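Galari Kosmos, Sammelband 2 – kurz besprochen

So, durch. 300 Seiten in zwei Abenden, der Rest vom Kaffee steht noch neben dem Heftstapel. Schnell runtergetippt, bevor ich wieder alles vergesse.

Worum gehts: Band 2 sammelt die Hefte 9 bis 17 der alten Raumfahrerserie aus dem Hause Bakora. Autor Yaroslav Hrytsenko, Zeichnungen Orysia Dmytriv. Wer Band 1 nicht kennt: bitte erst den lesen. Der Prolog hilft null. Zwei Textkästen, ein Stammbaum, fertig.

Kapitän Talebi sitzt also auf dem Eismond fest, das Schiff Schrott, der Navigator im Kälteschlaf. Im Orbit die Hernent, diese Röhrenwesen mit den drei Kiefern, die schon in Heft 4 so herrlich bescheuert aussahen. Diesmal haben sie einen Königspanzer dabei. Sechs Beine, Größe eines Hochhauses, spuckt Säure. Mehr will ich als Aufhänger garnicht.

Die ersten drei Hefte: großartig. Tempo, Explosionen, ständig fällt jemand in eine Spalte. Hrytsenko schreibt Dialoge wie Telegramme. "Luke zu!" "Klemmt!" "Dann beten!" Mag ich. Dmytriv zeichnet dazu Doppelseiten, auf denen man den Königspanzer erst beim zweiten Hinsehen findet, weil man ihn für den Berg gehalten hat. Beste davon gleich in Heft 10.

Dann der Durchhänger. Heft 12 und 13, Gerichtsverhandlung auf der Heimatstation. Ja, wirklich. Zwei Hefte lang reden Admirale über Treibstoffquoten. Hab quergelesen, gebe ich zu. 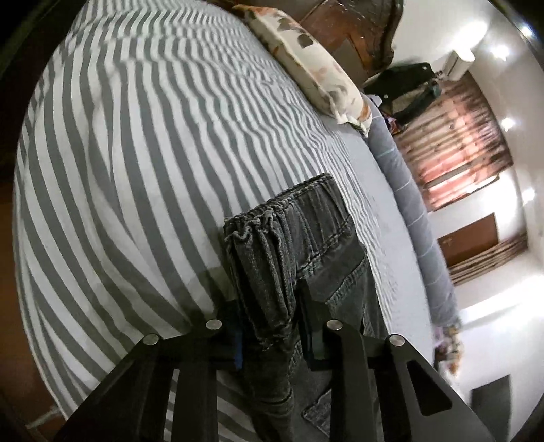
Ab Heft 14 dann wieder Vollgas. Der Navigator wacht auf und ist nicht mehr ganz er selbst, die Hernent zerstreiten sich, und Talebi bekommt endlich eine Vorgeschichte, die mehr ist als "harter Hund mit Narbe". Die Rückblende auf die Werft ist ruhig erzählt, fast ohne Text, grobe Schraffuren. Hätte ich der Serie nicht zugetraut. Finale in Heft 17 verrate ich nicht. Nur: 30 Seiten Prügelei am Stück, und sie trägt. Der letzte Panel ist ein fieser Cliffhanger, Band 3 muss her.

Zur Ausgabe selber. Papier matt, gut, spiegelt nicht unter der Lampe. Farben wurden neu angelegt, etwas zu sauber für meinen Geschmack, das Grün der Säure leuchtet jetzt wie Waldmeisterbrause. Bindung mäßig. Bei den Doppelseiten verschwindet die Mitte im Falz, und ausgerechnet dort sitzt in Heft 10 der Kopf vom Viech. Sehr ärgerlich. Übersetzung flott, zwei vertauschte Sprechblasen in Heft 15, ein "Kaptiän" hab ich auch gefunden (ich sollte da ruhig sein).

Extras: Skizzen, alle Heftcover, ein Interview mit Dmytriv. Das lohnt. Sie erzählt, wie der Königspanzer anfangs Flügel haben sollte und warum die Redaktion das gekippt hat. Die Leserbriefe dagegen: nur vier Stück, winzig gedruckt, schade.

Limitiert auf 3843 Exemplare, Nummer hinten eingestempelt. Krumme Zahl, Erklärung dazu steht nirgends. Erschienen im Oktober, mein Laden hatte noch zwei liegen.

Wertung: 7 von 10. Ohne die Gerichtshefte wärs eine 8. Mit vernünftiger Bindung noch ein Pünktchen drauf. Band 1 bleibt trotzdem der bessere Einstieg, den Vergleich mit den Originalheften reiche ich nach, wenn ich die Kiste vom Dachboden geholt hab.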